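Workstation Upgrades and Repairs: Frequently Asked Questions
Prelar Computer Repair, service desk
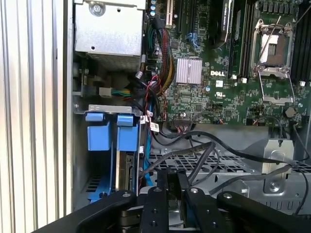 Most of the used workstations we sell and service are Dell towers with NVIDIA Quadro graphics. These are the questions we get most often.

Can I bring in my own processor?
Yes. Check the model against your board's supported list first. Leave it in its plastic tray until you get here.

Do you charge to look at a machine?
No. If the repair will cost over $400, Rin Maruyama will call you before any work starts.

Can I add memory myself?
Yes. Shut down, unplug the cord and open the side. Match the modules you already have. Press each one down until the latches close.

The computer won't start after I changed the processor. What now?
Turn it off and unplug it. Do not reseat the chip more than once. Bent socket contacts are not covered by our warranty.

Should I unplug the power cables inside before dropping it off?
No, leave them connected.

How long does a repair take?
Usually 3 business days. Parts orders take longer.

Who do I ask about a business account?
Chiyo Nomura, at the front desk.

Updated Thursday, August 17, 2023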